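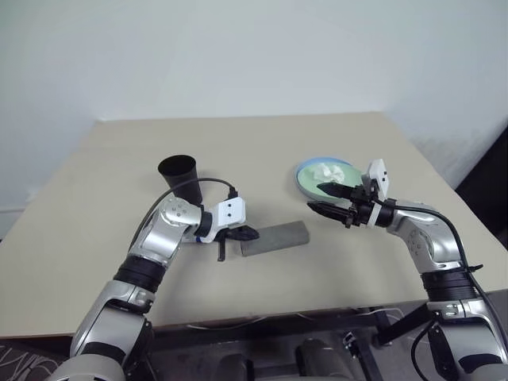

Figure 1. Two-arm station with cup, plates and tissue on the table.

Mudaliar Institute, Plillia Teaching Laboratory
Robot Practice, Handout 4: Rules for work at the two-arm station
Revised 18/09/2021

4.1 Purpose

This handout sets out the rules that apply to all students working at the two-arm stations. It is to be read before the first practical session and kept to hand during every session after it. The rules for the mobile platforms are given separately in the Porkisthorpe notes and do not apply to table work.

4.2 Standing and reach

The working space of an arm is the whole volume it is able to reach, including the space behind the elbow. Students must treat the two working spaces as one. No person may place a hand over the table while either arm is enabled, even where the arm concerned is at rest.

Speed is limited to 50 per cent of the set maximum for all student work. The limit may be raised to 100 per cent only by a member of teaching staff, who must remain at the stop button until it has been lowered again.

4.3 Objects on the table

Table-clearing tasks use ordinary household items. A cup, a pair of plates and a crumpled tissue, as in Figure 1, present quite different problems to the same gripper. The following apply:

Glass and sharp-edged items are not permitted.
Cups are to be empty at the start of a run.
Stacked plates count as separate objects in the task record, and the order of the stack must be written down.
Soft items such as tissue are replaced between runs. A torn piece should not be used again.

An object that falls from the table stays on the floor until both arms have been disabled.

4.4 Cables

Cables that run along a moving arm need enough slack for the full turn of each joint, but a loop must not be so wide that it can catch on a cup or on the other arm. Before enabling, move each joint by hand through its range and watch the cable throughout. Ties should hold the cable firmly without pinching it. Cables below the table are checked at the same time – they are often forgotten, and a foot can pull them.

4.5 Stopping and reporting

Any student may stop a run at any time and need not give grounds for doing so. After a stop, record the positions of the arms and objects before anything is moved. Contact between the two arms is always reported on form 2701, whether or not damage is found.

4.6 Preparation for the next session

Read the Lolturell code of practice, section 4, and draw up a written check list for one table-clearing task. Lists will be discussed in class and handed in by the end of November.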